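Home Explore Lists Messages Log in

We use cookies to keep you signed in and to show you relevant posts. Accept all / Manage

1/ ok people keep asking about the Dilotthorpe to Wudov walk so I'm doing this as one thread and then I'm done. 151 miles, 12 days, went in March, would go again tomorrow. typing on a bus so bear with me

2/ the route first. Starts behind the church in Dilotthorpe, no sign, you go through a gate that looks like someone's yard. It is someone's yard. Go through, close it, wave

3/ first two days are flat and kind of dull. Canal, fields, canal, a gravel pit. Don't skip them though. Your feet need the boring days. I met a couple who took a cab to day 3 and they were in pieces by day 5

4/ water: fill up every time you see a tap. Churchyards have them, so do most of the farm shops. There's a long dry bit after the gravel pit, three hours maybe, and I got to the end of it with about a mouthful left. Stupid

5/ Money. Outside the two towns it's cash. Some 300 covered me for beds and dinners in the small places, everything else went on the card. The machine in the middle village was out of order on my way thru and the woman in the bakery said it had been like that since fall

6/ Clothes, short version. Two shirts, one sweater, one rain shell, one pair of long pants with real pockets, one pair of shorts for sleeping in. Lots of pockets = you stop taking your pack off every ten minutes to find the map. Jeans no. Please no jeans 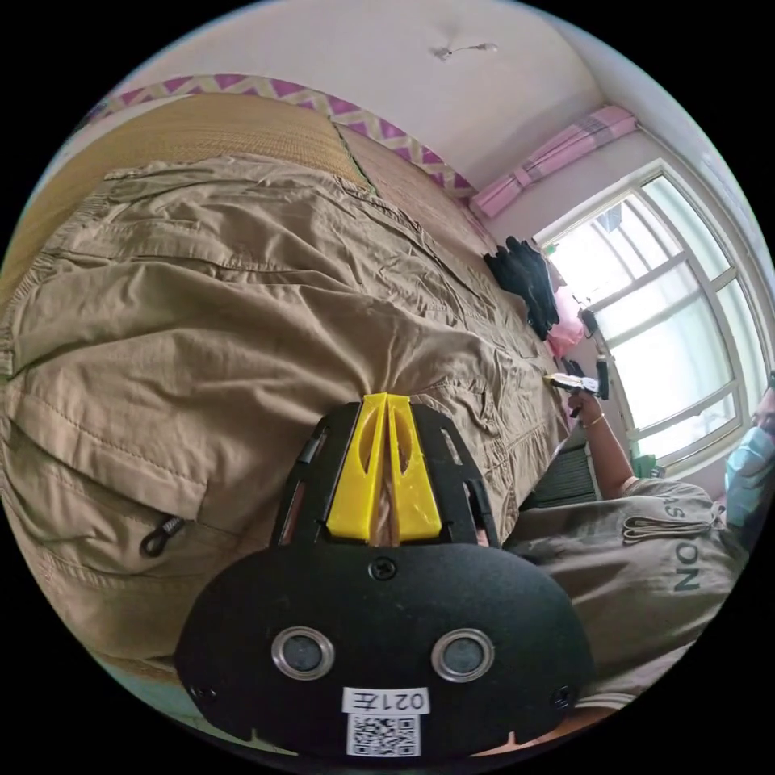 7/ and the bag should weigh so little that you're embarrassed. I took two books. Left one in a bus shelter on day 2, sorry to whoever wrote it

8/ day 3 is where it gets good. You leave the road at a stone trough and you're up in the trees for the whole morning. Woodpeckers. Very strong garlic smell off the ground. I sat on a wall and ate an entire loaf

9/ day 4 = Flavberg. 572 meters at the top and you start from basically nothing so you feel every one of them. Go up early. I left at 6:30 and had the summit to myself, by ten there was a school group on it eating chips

10/ there are two ways down Flavberg. Left is shorter and it's all loose rock. Right goes the long way past a reservoir and is a normal path for normal knees. I went left. go right

11/ Brunello Barbieri, who I walked with for most of that week, went right and was already at the inn with his boots off and a beer when I came in limping. Did not let it go for four days

12/ where to sleep. Mostly rooms over pubs. Book the first night and the Flavberg night, leave the rest loose. I only got turned away once and they called ahead to the next place for me

13/ best stop by miles was the Hartono guesthouse, day 6. Qistina Santoso runs it with her brother. Five rooms, a long table, everybody eats the same thing at seven. She'd made a fish soup with a ton of lime in it and I had three bowls and then had to go lie down

14/ also you can wash things there!! There's a sink out back and a line under a roof. Day 6 of 12 is exactly when you need that. Wash everything, sleep in the shorts, put up with damp socks in the morning

15/ she told me the trail used to go right past her door and then got moved half a mile east when the bridge went. So now you have to know it's there. Turn off at the second footbridge, not the first. First one takes you to a pig farm. Ask me how I know

16/ someone asked about quick repairs. Needle, strong thread, two safety pins, a bit of wax for zippers. Lives in the top of my bag and weighs nothing. Check seams and pocket flaps the night before you go, flat on the bed under a good light, much easier than doing it on a log
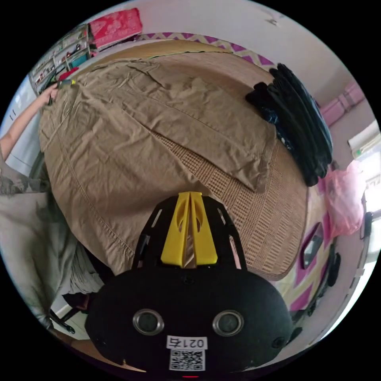
17/ FOOD. Breakfast is easy, everywhere does it. Lunch is the trouble. Shops close at noon and some don't bother opening again. Buy lunch at breakfast time. Cheese, apples, whatever bread. I ate so many apples

18/ days 7 and 8 it rained sideways. Nothing clever to say about it. You walk, it rains, you get there. The river path was under water for a stretch so I took the farm lane above it, adds an hour, there's a dog but he's all noise

19/ rest day on 9? I'd say yes if you have the time. I didn't and I was grumpy from about 9 am until dinner. Aksel Hjaltested (long distance guy, we kept leapfrogging each other) takes one every five days no matter how good he feels and he's a lot older than me and was skipping up the hills

20/ speaking of. Day 10 I got talking to a man at a bench who's 81 and does the last section every spring, on his own, with a cane and a thermos. He asked what I'd paid for my boots. I told him. Long silence. Then he gave me half a sandwich

21/ maps. Phone is fine for the towns, useless in the valley after the Hartono turnoff, no signal until the ridge. Take the paper one. The bookstore in Dilotthorpe sells it, it's behind the counter, you have to ask

22/ signposts are yellow arrows until the county line and then white ones. No idea why. If you see blue you're on the bike route and you've gone wrong

23/ feet!! change socks at lunch. Tape the spot before it's a blister, you already know which spot. Loosen your laces going up, tighten going down. I lost one toenail and I blame Flavberg

24/ last two days are the prettiest and I barely took a photo, I was just so happy and tired. Orchards, then those long low hills, then you come over a rise and Wudov is sitting there with the river bending around it. You think you're an hour away. You're three

25/ end point is the old ferry steps. There's a book you can sign at the cafe next door. Tín Tiêu got there the day before me and left a note in it saying order the plum cake. Ordered the plum cake. Ordered it again

26/ getting back: one bus in the morning, one at 4:15, two and a half hours. Sit on the left. You see parts of the walk out the window going by in like six minutes and it's a little upsetting

27/ q from replies, is it ok solo. I was fine. Tell whoever's running your next bed what time you're leaving, they'll want to know anyway. Met plenty of people alone on it, all ages

28/ another one, dogs? Pubs yes mostly, Hartono no, there's cats. Two stiles on day 5 you'd have to lift a big dog over

29/ another, poles. I borrowed one for the Flavberg side and gave it back at the bottom, wish I'd kept it for the rain days. Bring one. Two if your knees click

30/ bus is pulling in. If I got a turnoff wrong tell me and I'll fix it tonite. Pig farm one is definitely right

Show more replies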